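Ticket 1245 -- Gripper comparison, light blue arm
Status: Open
Component: End effector / controller
Reported against: Vosstead controller, Cendness finger set

Summary

The claim in the Cendness notes is that swapping the stock printed finger for the long black one fixes slipping on round objects, with no other changes. I don't buy it yet. Target is a roll of electrical tape lying flat, to be dropped in the blue bin with the loop handle. Stock finger on the other side stays as it is.

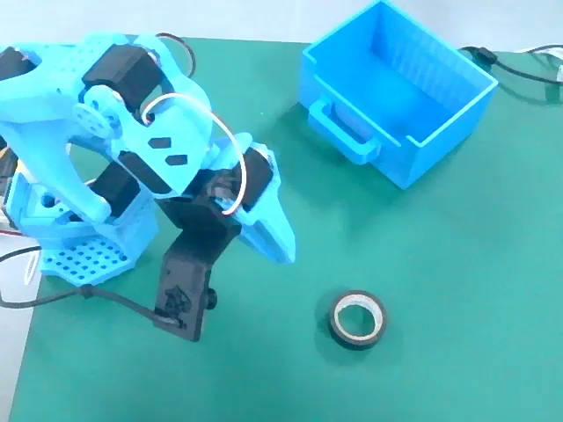

Maluleke, Jun 16, 2025

First round, 49 attempts per finger. The black one does better, but most of the gain came after I rehomed the wrist, and I had not rehomed it for the stock run. So that comparison is worthless and I'm throwing it out. Both sets get repeated from the same home position.

Things ruled out so far:
Supply voltage: steady under load.
Loose horn screw at the wrist: checked, tight.
Firmware: same build as February.

Not ruled out: servo lead snagging near the gripper. The wire loops wide there and I have seen position error climb at the end of a close command. Could be the cable, could be the finger pushing on the mat. The log can't tell them apart. 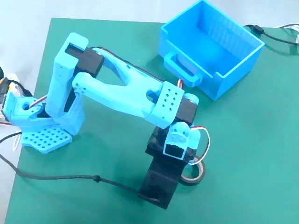

Lowered the approach speed to 200 and the error dropped, which points at contact with the mat -- or at a slow servo that finally has time to catch up. Sinuvbridge support suggested raising the torque limit. I'd like to know what that is supposed to prove. It would hide the symptom and cook a servo.

Next steps
Repeat both finger sets, rehomed, speed 200.
Raise the grasp height by 2 mm and log error again.
Tie back the servo lead and repeat once more.

Leaving this open. Please don't mark it "fixed by new finger" on the strength of the first log.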